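Skavell (robot)

From the Patcombe Shared Workshop reference pages

Skavell is a two-armed tabletop robot built by members of the Patcombe shared workshop for handling cloth. It was started by Minttu Tuominen, a retired pattern cutter, and Martti Nurmi, who had previously repaired sewing machines and knitting machines at the same workshop. The robot works inside an enclosed bay with a marbled top and is used mainly for clothes: spreading them out, turning them over, folding them and moving them in and out of a basket. It is one of the longest-running builds at Patcombe and easily the one that visitors stand in front of for longest.

The name comes from the narrow lane behind the workshop, where the first frame was bolted together one September because there was no bench free indoors.

Contents
1 Background
2 Construction
3 Wiring and cables
4 Control
5 Cloth handling
6 Running costs and upkeep
7 Use by members
8 Related builds
9 See also

Background

Patcombe had owned a single small arm, known as Miltik, for several years before Skavell was begun. Miltik could pick up blocks, stir paint and (on a good evening) put the lid back on a jar, but it had only one hand, and Tuominen's interest was in fabric. A shirt held at one corner simply hangs. To open it out, something has to hold the other side, and she argued from the beginning that a cloth robot with fewer than two hands would spend its life making heaps.

Nurmi drew up the first plan on the back of a knitting chart. It showed two arms standing side by side at the front of a table, with the material laid out in front of them in the way it would be for a person sitting down to iron. That layout has survived every rebuild since. The early version used arms of different lengths, one of them Miltik's own, and it leaned badly to one side when both were stretched out. Matching arms were fitted the following year, and Miltik went back to its shelf.

Construction

Each arm stands on a black base carriage at the front edge of the table. A long black beam runs between the two carriages and a pale toothed rack passes below it. Ribbed aluminium framing supports the left end, and the lower front of the bay is finished in plain grey metal. Nurmi chose framing that could be undone with one size of hex key, a decision that later builders have thanked him for many times over!

The arms have white sections joined by black elbow housings. The elbows are the heaviest moving parts of the machine and also the most rebuilt. The first set cracked along the print layers, the second set held but rubbed, and the third, with thicker sides, is the design now in use. Spares are kept in the drawer under the lathe.

The grippers are black, and those used for clothing have fingers narrow enough to get under a hem. Finding the right shape took longer than building the rest of the arm. Broad fingers flattened the cloth without lifting it, and sharply pointed ones snagged on knitwear, so the present pair is a compromise worked out on tea towels. Forty-one sets of fingers were printed in all, and a good many of them are strung on a wire above the workshop door, each with its date and its fault written on a tag.

Walls at the back and sides close the bay off from the room. They were added after the first open-table version knocked a mug of tea into a tray of bearings, and they turned out to be a great help in other ways: they keep draughts off light fabric, and they give the cameras a plain background.

Wiring and cables

Skavell's purple cables are the feature most people remember. They run up the outside of each arm and arch over near the gripper, held by small white fastenings. Running a cable outside an arm is less tidy than threading it through the middle, but a fault can be found and fixed in minutes, and Tuominen maintains that a machine should show people how it works. The loops must be generous. A loop that looks far too big with the arm folded is often only just long enough when the arm reaches for the back corner.

Members who build their own arms are advised to move every joint to both ends of its travel by hand, with the power off, before tightening a single fastening. The workshop's rule is to leave a hand's width of slack at each elbow.

Small circuit assemblies sit beneath the bases, where they can be reached from the front. Power to the arms passes through a stop switch on the outside of the bay, and everyone who uses the robot is shown the switch before being shown anything else.

Control

There are two ways of running the robot. In the first, a person guides the arms using a pair of lightweight hand levers, built to the same proportions as the arms themselves. Newcomers usually get the hang of it within a quarter of an hour and then refuse to give anyone else a turn. In the second, the robot works alone, using a program trained on recordings of guided sessions.

The recordings are the real treasure of the project. By the time of the last rebuild the members had gathered 2,470 of them, most showing one garment being dealt with from start to finish. Failed attempts are kept too. A sleeve that slips out of the fingers and is picked up again teaches the program how to recover, and a collection made up only of perfect folds was found to leave the robot helpless at its first mistake.

The training is done overnight on a secondhand computer in the office. Nurmi wrote the original software and Tuominen rewrote the part that decides which edge to pick up first, borrowing freely from the order in which she had been taught to lay out pattern pieces.

Cloth handling

Cloth is difficult for robots because it has no fixed shape. A box looks like the same box from any side, while a vest dropped twice on the same table makes two quite different heaps. The problem is harder still with white clothes on a pale top, where the edges of the garment nearly vanish and the program has only folds and seams to go by. Members have suggested a dark covering more than once. Tuominen has always turned the idea down on the grounds that people's tables come in every colour, and a robot that needs a special one will be no use in a kitchen.

The same thinking applies to clutter. Skavell is practised with ordinary things left in the bay, among them stands, clipboards, pens and other pieces of clothing. The arms have to work over and around them. Clearing the top before every session made early results look splendid, and then the first stray sock brought everything to a halt.

A standard session has three stages. The robot first takes hold of a garment and opens it out, using both grippers to draw the far ends apart. It then smooths or turns the cloth until the outline can be recognised. Last comes the fold, or the trip to the basket. Opening out is by far the slowest stage, taking some 30 seconds for a small garment and a good deal longer for anything with long sleeves. Stretchy material is slower again, as it springs back when released.

Thin cotton gives the best results. Towelling is easy to grip and awkward to fold neatly. Silk scarves remain unsolved, to the delight of the member who keeps bringing them in.

Running costs and upkeep

Skavell is cheap to run. The parts that wear are the finger pads, the fastenings and the drive belts in the wrists, and all of them are stocked at the workshop. The toothed rack is brushed out every fortnight, since lint works its way into everything, and the lint from a single fleecy jumper can be enough to make a carriage stutter. Pads are changed when they begin to shine.

After any change of pads the arms are set up again with a simple test: each gripper picks up a folded handkerchief by its corner 4 times in a row. If it misses once, the count goes back to the beginning.

Use by members

Guided sessions are open to all members after a short introduction, and the robot is in use most evenings from six o'clock. It has been a wonderful teaching machine. People who come in to learn to sew end up asking about motors, and people who come in for the motors find out how a collar is put together. Several home builders have made smaller copies using the Skavell drawings, among them a single-arm sock sorter and a half-size version that lives in a wardrobe.

Related builds

Saarela is a lighter sister robot begun by Nurmi after the third elbow design was settled. It has the same arms on a shorter beam and can be carried by two people, so it is the one taken to fairs and school visits. Its grippers are interchangeable with Skavell's. Miltik is still in working order and is lent to members who want to try out a new joint or finger before fitting it to a larger machine.

See also

Elbow housings, printing notes
Finger shapes, full list
Miltik
Saarela
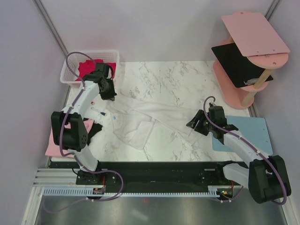 Skavell's two arms at either end of a white garment, with the cloth basket at back left.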